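Cómo reorganizar un puesto de preparación de bandejas al pasar a un sistema de dos brazos

Guía para responsables de turno y técnicos de puesto
Revisión: junio de 2020

Alcance

El procedimiento cubre el paso de un puesto manual de preparación de bandejas a un puesto con dos brazos y operador asignado. Se redactó a partir de la implantación en la planta de Parkgate y se aplica también a las células de Innes. No trata la programación de trayectorias, que se describe en el manual de integración de Illinitz.

Requisitos previos

Antes de tocar el puesto deben estar cerrados los siguientes puntos:

Evaluación de riesgos firmada por prevención y por el responsable de línea.
Hoja de referencias admitidas. En la primera fase no se aceptan envases de más de 500 g.
Lista de operadores afectados, con su turno y su categoría actual.
Fecha de la reunión informativa con el turno, anterior a la llegada del equipo.

Paso 1. Registrar el trabajo manual

Observe el puesto durante un turno completo y anote las tareas tal como se hacen, incluidas las que no figuran en la instrucción de trabajo. En Parkgate aparecieron 13 tareas no documentadas: enderezar etiquetas, apartar tapones mal cerrados, avisar al almacén cuando cambia el lote, etc. Casi todas siguen siendo del operador después del cambio y hay que asignarles tiempo.

El registro lo hace el técnico junto con una persona del puesto. No se cronometra individualmente.

Paso 2. Repartir las tareas

Clasifique cada tarea en una de estas columnas: brazo, operador, compartida. Una tarea compartida necesita una señal de inicio y una de fin. Si no se puede definir la señal, la tarea pasa a la columna del operador.

El reparto de Parkgate quedó así:

Brazo: recoger el envase de la mesa, depositarlo en la bandeja.
Operador: reposición, control de etiqueta, retirada de rechazos, parada y rearme.
Compartida: cambio de bandeja.

Paso 3. Preparar la mesa

Coloque la bandeja centrada entre los dos brazos, con el lado largo paralelo al perfil de aluminio. Deje los envases fuera de la bandeja, al alcance de una de las pinzas. La superficie de la mesa no debe tener piezas ajenas a la tarea.

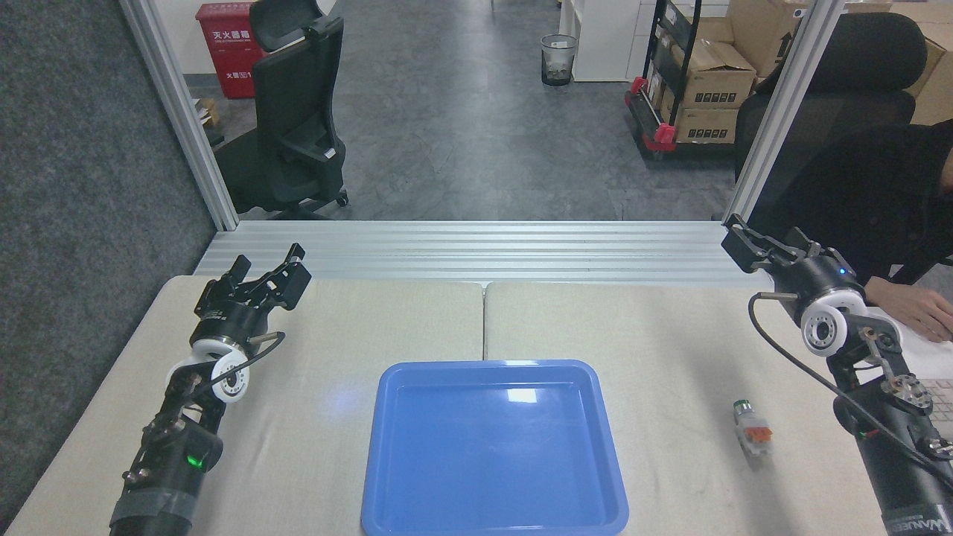
Foto: Ye-rin Sun / Putness

Compruebe los reflejos con la iluminación del turno de noche y con la de día. Una bandeja de fondo brillante produce manchas claras que el sistema de visión puede tomar por un objeto. Si ocurre, desplace la luminaria antes de modificar los umbrales.

Revise el recorrido de los cables de muñeca con los brazos en posición extendida y recogida. El lazo debe quedar libre en ambas.

Paso 4. Situar el puesto del operador

El teclado y la superficie de apoyo se montan fuera del volumen de trabajo delimitado en la evaluación de riesgos. La seta de emergencia tiene que alcanzarse sentado y con cualquiera de las dos manos. Mantenga un paso libre de 600 mm por detrás de la silla.

Verifique que el acceso al extintor no queda obstruido por sillas, carros o embalaje.

Paso 5. Formar al turno

La formación dura dos jornadas y se hace dentro del horario. Contenido mínimo: parada y rearme, retirada de un envase caído, lectura de avisos, registro de incidencias. Shaohua Deng, técnico de implantación en Parkgate, recomienda que cada operador provoque y resuelva al menos cinco paradas antes de quedarse a cargo del puesto.

La persona que conocía el puesto manual debe participar en la validación. En Innes se prescindió de ella y la hoja de rechazos tuvo que rehacerse en noviembre.

Paso 6. Revisar las condiciones del puesto

El trabajo pasa de ser manual y repetitivo a ser de vigilancia con intervenciones cortas. Disminuye la carga en hombro y muñeca; aumentan el tiempo sentado y la exigencia de atención. Por tanto:

Fije rotación cada dos horas con un puesto de pie.
No asigne más de una célula por operador durante las primeras 42 jornadas.
Actualice la descripción de la categoría si el operador asume rearme y registro.
Incluya el tiempo de parada en el cálculo de objetivos del turno.

Incidencias frecuentes

El brazo se detiene sobre la bandeja sin soltar el envase. Compruebe que la bandeja no se ha movido respecto a la marca de la mesa.

Envase tumbado fuera de alcance. Pare la célula, recoloque a mano y rearme. No empuje el envase con los brazos en marcha.

Avisos repetidos de visión a la misma hora. Suele tratarse de luz natural. Anote la hora en el registro y repita la comprobación de reflejos del paso 3.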